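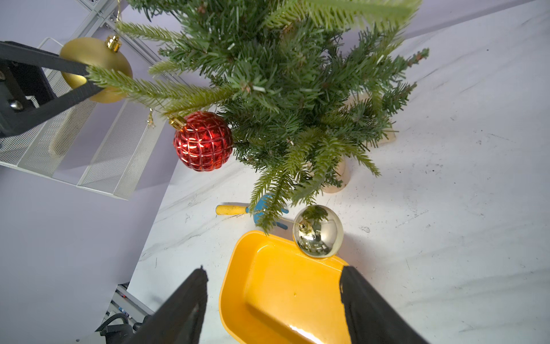 Tsion Assefa objected to the last entry: the ornaments should come off the tree by the cap and never by the ball, and the notes ought to say so in plain words. Accepted. Amended procedure below.

July, started 9.15. Small Christmas tree, baubles and the garden pieces, all on the one table. Purpose of this entry is to settle the order of clearing and where each thing ends up.

Tree: table-top size, bought from Harms. Pot weighted with 180 g of dry sand in a sealed bag, pushed down under the stem. Without the weight the tree tips when an ornament is pulled sideways. With it the pot stays put as long as the pull is upwards. Branches are wired and keep whatever bend they are given, so they need opening out again after every handling. I have stopped trying to make them symmetrical.

Ornaments: mirror-finish gold, matt gold and red with a raised pattern. The matt one is the easiest to hold. The mirror one shows every fingerprint and wants wiping with a dry cloth before it goes away. The caps are a push fit on two wire legs. If the legs have been squeezed together the cap lifts out and the ball stays behind or drops. Spread the legs with a small screwdriver, refit, tug once.

Strings: keep them short. A long string catches in the needles and brings the branch with it. Cut to 32 mm finished loop, knot sealed with a touch of glue. The red one still has its old string and will be done with the next batch.

Tray: yellow plastic, raised lip. Things set down on the lip roll, so place them well inside. I tried a sheet of Gutness foam in the bottom to stop the balls travelling and took it out again after a morning – it moved about more than they did. A folded duster works as well and can be washed.

Garden pieces are a separate matter. They had been going into the tray with the baubles, and two caps were scratched that way. From now on nothing with tines goes in with anything shiny. 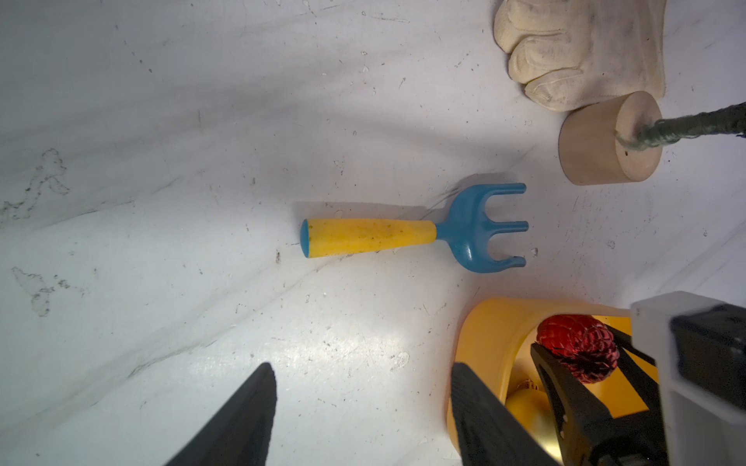
Hand rake with glove and corded wooden piece; red and gold ornaments kept apart in the yellow container.

Rake: the handle picks up dirt and needs a wipe with a damp cloth, then dry. No solvent on it. I used one on a similar handle and the surface went dull. Lay it down with the tines facing away from the tree, otherwise they hook the lower needles.

Glove: knitted cotton, marked with use. Shake it out over the bin first. Washing would help but the last pair shrank, so it stays as it is until the replacements from Grultico arrive.

Cord: fuzzy, sheds fibres. Collect these at the end with tape. The brush only spreads them.

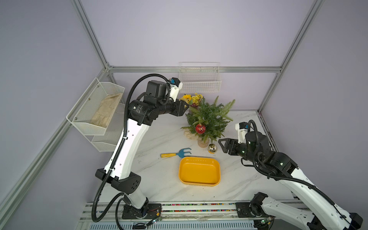
Do the ornaments have to come off before the tree is moved?
Take them off first in every case, lowest ones before the upper ones, and carry the tree by the pot.

Wire baskets: weighed one spare on the bench with 900 g in it, left overnight, no sag that I could measure with a steel rule. Far more than a glove needs. Small items fall through the mesh, so cloth only. Anything with a hook or a loop goes elsewhere, as it tangles in the wires and has to be picked out by hand.

Order of clearing as it now stands:
1. Rake and other garden pieces off the table.
2. Glove to a basket, laid lengthwise.
3. Baubles into the tray, held by the cap.
4. Tree out by the pot, then flowers.
5. Wipe down, tape up fibres and fallen needles.

Ran this through with a watch and it took 15 minutes, most of it on step 3. The silver ball is slower to place than the rest – it wants to roll towards whichever one is already in the tray, and
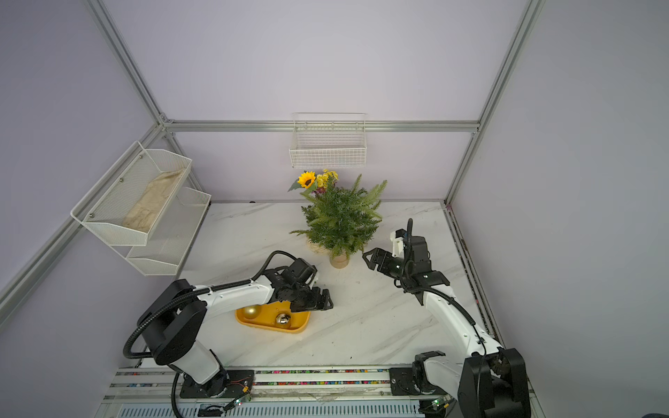 two polished surfaces knocking together is how the finish gets chipped. Setting them at opposite ends cures it. A divider would be better. Storier sell one in card that can be trimmed to length, and I have put it on the order list.

Flowers: sunflower head is loose on its stem and turns if brushed against. Spot of hot glue, to do. The smaller yellow ones are sound.

Outstanding: divider, sunflower, new string for the red ornament, replacement gloves. Tsion to check the cap legs on the spares before they are put out.

Stopped 12.40.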